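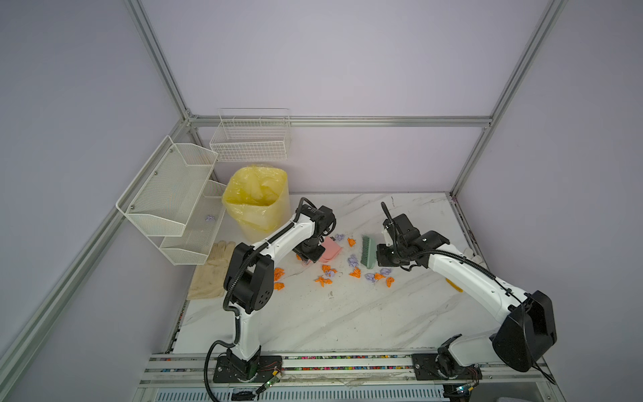

Honeylyn Dela Peña wrote back after the last session that she'd cleared more crumbs with a damp cloth than with any dustpan, and could we please stop pretending the brush does the work. Start with that. Get the laugh, move on.

Clearing small bits off a table — notes, 2/8/25

She's half right. Crumbs, yes, cloth. Crumpled paper no. Cloth just shoves it about.

Screwed-up paper, orange and purple. Pink dustpan, green brush. Point at the dustpan first. It's angled at the mess. Most people park it square and then chase stuff round the sides.

Stiff bristles: fine on paper balls, but they flick. Short strokes. Say it twice, people nod and then sweep like they're painting a fence.

Pan hand does nothing. Keeps the lip down flat. If the lip lifts, bits go undr and you start again.

Order: far bits in first, then the sides, then one push. Don't do it ball by ball.

Pale patterned tops — bright paper shows up, white scraps dont. Wipe your hand across at the end.

Then the Rallgate bit. They bought 2,000 brush sets in May for the craft rooms, 1,000 came back hardly used. Kept in a cupboard down the corridor! Hang it by the table. Pascual rooms did that, tables clear in 4 minutes, 5 on glitter days. (Skip glitter if short of time, always gets questions.)

Bolleck pan or Gidano pan? Someone will ask. Whichever has the thinner lip. Run a fingernail along it in the shop.

Back to Honeylyn for the end — cloth AFTER the pan, she gets her cloth. Hand round the sheets, then tea.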